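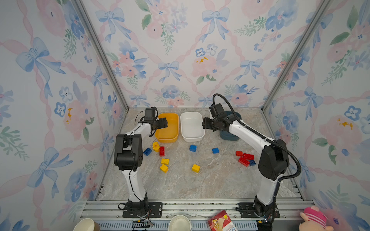
Seit Wochen liegt bei uns ein Angebot von Lirard auf dem Tisch: zwei Arme, Schienen, Greifer, Kameras, alles zusammen als »Einstiegspaket«. Ich soll bis April sagen, ob wir das kaufen. Ein paar Gedanken dazu, weil mich inzwischen ständig jemand danach fragt.

Erstens: Der Preis für die Arme ist der Teil, über den alle reden. Und der Teil, der mir am wenigsten Kopfzerbrechen macht. Den kann man vergleichen, den kann man verhandeln, der steht auf Seite eins.

Auf Seite eins steht nicht: Kabel, Ersatzgreifer, Netzteile, der Rechner daneben, der Mensch vor dem Rechner. Ich habe die Position »Zubehör« einmal aufschlüsseln lassen. Zurück kam eine Liste mit lauter »nach Bedarf«. Nach wessen Bedarf denn bitte?

Zweitens: die Aufgabe. Bausteine nach Farbe in Kisten sortieren. Gelb zu gelb, Blau in die weiße, Rot in die dunkle. Als Übung völlig in Ordnung, ich will das gar nicht kleinreden. Aber aus so einer Übung wird in jeder Präsentation spätestens auf Folie fünf »flexible Kommissionierung«, und da steige ich aus.

Wir haben im Lager keine Bausteine. Wir haben Beutel, Folien, verbeulte Kartons und Etiketten, die sich ablösen. Wer mir die Anschaffung mit Klötzchen begründet, muss mir den Weg von da nach dort vorrechnen – mit Stunden und mit Namen im Dienstplan.

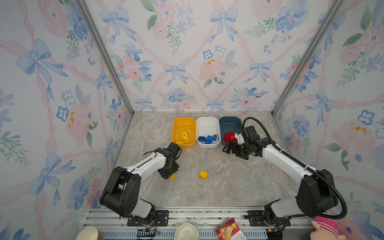 Drittens: zwei Arme oder einer? Bei Adomaitis heißt es, mit zweien sei man »zukunftssicher«. Das Wort streiche ich inzwischen aus jedem Angebot, bevor ich weiterlese. Zwei Arme heißt doppelt so viele Gelenke, die ausfallen können, und mehr Abstimmung beim Greifen. Ob wir das brauchen, hat mir bisher keiner an einem Arbeitsgang gezeigt, den es bei uns gibt.

Zum Thema Kosten für Übungsdaten: Sustska rechnet in seinem Vorschlag mit 405 Durchläufen. Schön, eine Zahl. Ich habe gefragt, wer den Tisch nach jedem Durchlauf wieder herrichtet. Antwort: »Das läuft nebenbei.« Bei uns läuft nichts nebenbei. Jemand steht da und legt Teile zurück, und diese Stunden gehören ins Budget.

Was ich ins Papier geschrieben habe: mieten statt kaufen, drei Monate, ein einziger Arbeitsgang aus unserem echten Betrieb. Abbruchkriterium vorher schriftlich. Wartung und Ersatzteile als eigene Zeile, kein Sammelposten.

Prompt kam der Einwand, Miete sei auf Dauer teurer. Stimmt. Ein Gerät, das nach einem Jahr unter einer Plane steht, ist allerdings auch nicht billig. Wir haben noch die Verpackungsmaschine aus dem Projekt Ridora, falls jemand Anschauungsmaterial braucht.

Und nein, ich bin nicht gegen Roboter. Mir hat bloß noch kein Anbieter die Frage beantwortet, wer am Montag früh um sechs kommt, wenn der Greifer nicht mehr schließt. Lirard schreibt »Support per Ticket«. Reaktionszeit: auf Anfrage.

Die Anfrage ist raus. Ich trage es hier nach, wenn etwas zurückkommt.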